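Stodum Workshop Boards > Shop Storage and Fixtures

Sloped bin for small parts -- repaint or leave it?
5 replies

graylap
Posted 7:40 pm

I have a wooden bin with sloped sides that I use for small odds and ends. Blocks, caps, short tools, whatever is out at the time. I painted it gray in June with Brakano porch and floor paint. The flat floor came out fine. One of the sloped walls did not. It dried pale, almost white, with dark streaks and splatters going up it from the bottom. I was working with what was left in the can and I think I loaded the roller too heavy at the end.

I hold the bin down on the table with bar clamps at the corners. Screws would be neater but I don't want holes in the top.

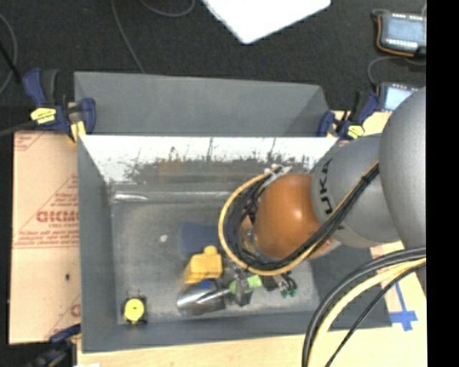

My questions are whether to sand that wall back and do it over, and whether I should go to a different finish for the floor. The floor picks up a dusty look very fast. I wipe it and it is back by evening. I have 2 coats on it now and no topcoat.

I would also take opinions on the clamps. They work, but the bars get in the way of my sleeves.

oakandash
Posted 8:15 pm

Leave the wall. It's a bin. If the paint is stuck down and not flaking then all you get from doing it over is a week of waiting for it to cure.

The floor is a different story. Floor paint with no topcoat always chalks a little when you slide metal things over it. I had the same thing in a drawer. Two coats of water-based clear, satin, light sand between, and it wipes off clean now. Do not use gloss. Shiny things on a gloss floor are hard to pick out under a shop light.

tenpenny_lou
Posted 8:32 pm

I disagree on the wall. Splatter has ridges. Small stuff catches on ridges, and the point of a sloped side is that things slide back down to the middle. Run your fingernail up it. If you can feel the marks, knock them down with 220 and put on one thin coat. That is twenty minutes of work, and you don't have to take the bin off the table to do it.

Agree on satin.

graylap
Posted 9:05 pm

I can feel them near the bottom edge and nowhere else. So maybe just spot sand that part.

On gloss, good point. I keep a metal scoop in there and it is already hard enough to see when the lamp is on it. It has a blue band on it and the band is what I look for. There is a small yellow round piece with a black base that always ends up in the lower left corner, and I stopped moving it.
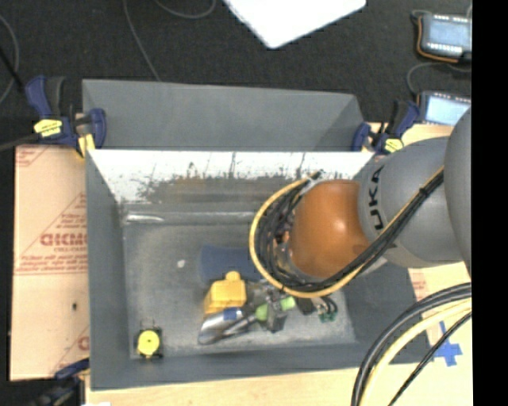
Re: Sloped bin for small parts -- clamps

stringline
Posted 9:20 pm

Nobody has answered you on the clamps. I would keep them. I tried the Stiker adhesive strips under a bin like that and they let go in the heat, and then I had glue on the table. Bar clamps come off in a few seconds and leave nothing behind if the pads are clean.

If the bars bother you, turn them so the long end hangs under the table instead of standing up. You may need shorter bars. Wanigasekara Hardware sells short ones by the pair, or they did when I was last in there.

Put something under the bin too. A scrap of rubber shelf liner is enough. Then you can back the pressure off and you won't bow the rim.

oakandash
Posted 9:48 pm

Shelf liner will leave a mark on a light wood top if it sits there for months. Use cork. I have a gray rectangle on my own bench from liner and it does not sand out.

stringline
Posted 9:55 pm

Mine has been down for 5 years with no mark. Depends on the liner and on what finish the table has.

graylap
Posted 10:10 pm

The table has oil on it and nothing else, so I'll go with cork. I have some left over from a floor job.

Plan is to empty the bin, spot sand the low part of the bad wall, one thin coat there, then satin clear on the floor. I'll leave the clamps how they are until I can look at shorter ones. If anyone has used clear over the Brakano paint, let me know if it stayed clear. The can says to wait a full day before coating over it and I would like to know if that is long enough.

tenpenny_lou
Posted 10:26 pm

I waited 2 days and it was fine. At one day it was still soft in the corners.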